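Akance Upholstered Armchair, Charcoal Gray
Sold by Letotham Seating
Home > Seating > Armchairs > Akance

Ships flat in one carton. Two-person delivery on request.

About this listing

We sell chairs made by other people, and we have stopped copying the maker's text onto our pages. What follows is what we think after keeping an Akance on our own floor since June. The maker calls it a "cocoon for modern living." It is a gray armchair with a round back. Whether you should buy it depends mostly on how you sit and how much you care about fabric.

Shape

The back is one curve that carries on into the arms, so there are no separate armrests to line up with a table or a windowsill. The maker says this "embraces the sitter." We would say it keeps your elbows in. If you like to sit sideways with your legs over one arm, look at something with a square frame, because the Akance will push you back to the middle every time. People who sit straight and read get on with it fine.

The back is low. It supports you up to the shoulder blades and then quits. Anyone hoping to nap in it will be holding up their own head. The brochure shows a model asleep in the chair, and we would like to know how long that lasted.

Fabric

The cover is a soft charcoal gray with a slightly mottled look, which does it a favor. A flat dark gray shows every crumb and every thread off a white sweater. The mottling breaks that up. It doesn't make the chair stain-proof, whatever the sticker on the carton suggests. We tried black coffee on a spare swatch and blotted it straight away with a damp cloth, and it came out well enough that you'd have to hunt for the spot. Then we tried salad dressing. Don't try salad dressing.

The gray also changes a good deal with the light. Next to a window the seat can look paler than the rest of the chair, and buyers have written to ask whether two different fabrics were used. It is the same cloth all over. Order the swatch before you order the chair, and look at it in the evening too.

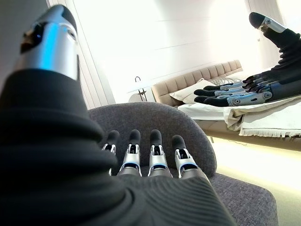

Desmond Obi wrote in to say that we are too easy on the fabric. He has had his Akance for two years, and by his account the top edge of the back has gone smooth and a little shiny where people grab it as they walk past. The seat, he says, has held up better than the rim, which he did not expect from a chair at this price, and he would have paid extra for a removable cover if anyone had offered him one.

We think that's fair. The top edge is the part everyone touches, and it gets no help from the cushion underneath. Ours hasn't gone shiny yet, but ours has had far less use than his. A removable cover is not available. We have asked the maker twice and got a polite note about "the integrity of the silhouette."

Seat

Firm. The maker says "medium plush," and we can't get there. You sit on this chair more than in it, at least for the first few weeks. The foam on our floor chair has eased slightly at the front and hardly at all at the back. Carter Cloutier in our returns office reports that "too hard" is the reason he hears most often, so please take the word firm seriously when you read it here. If you have a soft sofa at home and love it, this chair will annoy you.

The seat is fixed, so you can't flip it when one side wears. You also can't lose it, and crumbs have fewer places to go. They collect in the seam where the seat meets the back. A narrow vacuum tool reaches in there. The wide one doesn't.

Putting it together

The box says 7 minutes. It took us 16, with two people, and one of them had done it before. The body comes in one piece and only the base has to go on, so it isn't hard. The bolts start easily by hand if you leave all of them loose until the last one is in. The supplied wrench is too short to get a decent turn, and we'd use your own.

Keep the carton until you have sat in the chair for a few evenings. It is a big carton and you will want to get rid of it. Returns without one cost more, and we don't bend on that.

How it compares

The Cesteo armchair has a higher back and a softer seat, and it costs more. We think the extra money goes into the foam and you can feel it. The fabric is no better.

The Wojcik tub chair is cheaper and looks close to the Akance in photos. In person the curve is tighter and broad-shouldered customers complain about it. It does come with a removable cover.

If all you need is something to fill a corner and sit in for an hour, the Wojcik will do. For a long evening, try to find a Cesteo to sit in first. The Akance falls between them, and we sell more of it than either, mainly on looks, as far as we can tell.

Care

Vacuum with a soft brush. Blot spills, don't rub.
Keep it out of strong direct sun. Dark grays fade, and the maker's "fade resistant" label comes with no test result that we have been able to get hold of.
Check the base bolts after the first month. Ours had loosened a little.
No bleach, no steam cleaner. The warranty excludes both.

Warranty

2 years on the body and base. Fabric wear is not covered, and that includes the kind of shine on the top edge described earlier. We think it should be, and have told the maker so.

In the carton

Chair body
Base, in a separate sleeve
Bolts and washers in a bag taped under the seat
Short wrench
Assembly sheet, drawings only

Questions we get

Will it go through a narrow door?
Usually, before the base goes on. Measure the door with the handle included, and tip the chair onto its back.

Does it recline or swivel?
No to both.

Is it good for a desk?
We wouldn't. The arms meet most desk tops before you are close enough to type.

Does it smell when new?
Ours did for a few days, a faint cardboard smell. An open window took care of it.

Can I buy two and get them in the same shade?
Order them together and we'll pick from the same batch. If you order the second one a year later, we can't promise anything, and neither can the maker.

Swatches are free and go out in the ordinary mail. Ask for the charcoal by name, as the Akance also comes in a blue-gray that looks very similar on a screen.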